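What the spreadsheet forgot

So the equipment plan for next year is done, or at least it's as done as anything gets before Driss sees it. I've been at this since February, and I want to write some of it down while I still remember why I picked what I picked.

The short version is that I started with a wish list and ended up with two quotes. Kirow came in at 2,502 for each pair of hand-held grippers, and Drollholm came in at 1,351. Looks easy, right? I thought so too! Then I read the Drollholm quote properly and saw that it left out the cables, the spare finger pads and the carry case, and the shipping was one of those "to be confirmed" lines that always make me nervous. The gap is still there once you add all that in, but it's a lot smaller than it looked on the first page.

Ismail Ezzat (who has run more of these sessions than I ever will) told me to stop staring at unit prices and write down everything a pair needs in order to be useful on an ordinary morning. I grumbled, then did it, and the list came out embarrassingly long.
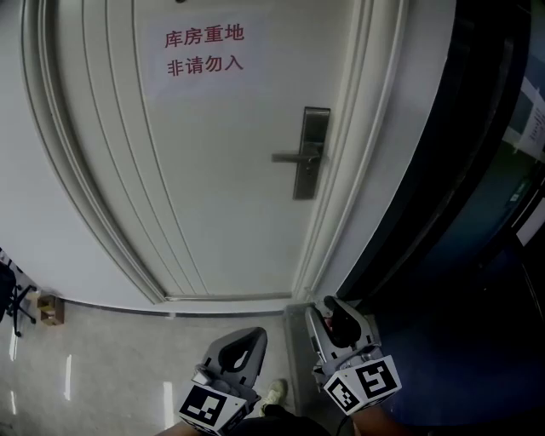
Storage was the line I'd left blank in every version of the budget. I had shelves priced, I had padded bins priced, and I had no idea where any of it was going to live. You can't just assume there's a storeroom with space in it, either. The one with the red-lettered sign on the door says 库房重地,非请勿入, so it's keep out unless you're invited, and the lever handle has a keyhole under it. So now my plan has a line for a lockable cabinet of our own, plus one for door hardware, because I'd like to practice on more than one kind of handle. Levers are well covered. Round knobs I'll have to buy, and Leite sells a little demo door with swappable fittings that I have my eye on.

The other thing I got wrong was spares. My first draft had one spare cable per pair, and Ismail laughed at me. We settled on 40 cables for the year, a number I'd have called silly in February. They're cheap. An afternoon with everybody standing around waiting for one is expensive.

Where I've landed for now: 6 pairs from Drollholm, with the Kirow quote kept open in case that shipping line turns into something ugly. Marker cubes we'll print ourselves. The cabinet is from Grirnum — gray, boring, heavy, and it locks.

Driss Lahlou gets the spreadsheet on Tue 30 July and I fully expect him to ask about the demo door first. I'm keeping it in. If something has to go, it'll be the second set of padded bins.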